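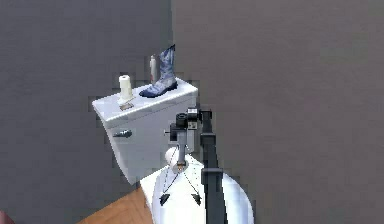

Toilet and tank in the corner, grey walls

Book Talk > Novels > Houses in fiction: does the layout have to make sense?

batis_reader wrote:
I'm halfway through The Turn of the Screw for the second time and I've given up trying to draw a plan of Bly. There's a tower, a staircase, a schoolroom and a lot of windows, and I can't get them to sit together. First time through it didn't bother me. Does anyone else keep track of rooms when they read, or is this a waste of an evening?

oldspine19 wrote:
Waste of an evening, sorry. James gives you the window and the face in it. He isn't selling you the property.

quince_and_co wrote:
I disagree with oldspine19. In a ghost story it matters a lot who can see what from where. The governess runs outside to stand where Quint stood and look in through the same glass, and Mrs. Grose comes in and gets the fright. If you can't picture that bit you've missed how it works.

oldspine19 wrote:
That's one room and one window. You can picture it without a floor plan.

batis_reader wrote:
Fair point on the window, but I get lost again at the stairs, and that's where she meets him the second time inside the house. I went back 12 pages and still couldn't tell which floor she was on. 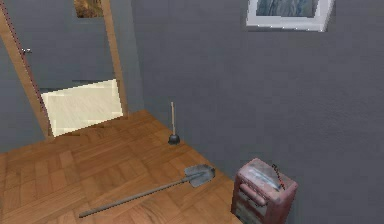
Re: Houses in fiction: does the layout have to make sense?

marginalia7 wrote:
Try Northanger Abbey after it. Catherine expects a gloomy old pile and gets modern furniture and a laundry list in the cabinet. Austen knows precisely what sort of house her reader has in mind and keeps taking it away. Our group read the two back to back last October and the Austen won 7 votes to 2.

quince_and_co wrote:
Won at what, though? They aren't trying to do the same thing. I'd put Jane Eyre next to the James. She's a governess as well, and you always know the third storey is up there.

oldspine19 wrote:
Jane Eyre I'll give you. Thornfield has a proper upstairs and the plot needs it. My argument is only that Bly doesn't, as the governess is the one telling us and I wouldn't trust her with directions.

batis_reader wrote:
So the muddle could be hers. I hadn't thought of that. I'll finish it without the pencil and then decide. Which edition of Northanger has decent notes? My copy has none and the print is tiny.

marginalia7 wrote:
Any of the annotated paperbacks will do. Look for one that covers The Mysteries of Udolpho in the introduction, so you don't have to read Udolpho.

quince_and_co wrote:
Read Udolpho. Skip the poems if you must.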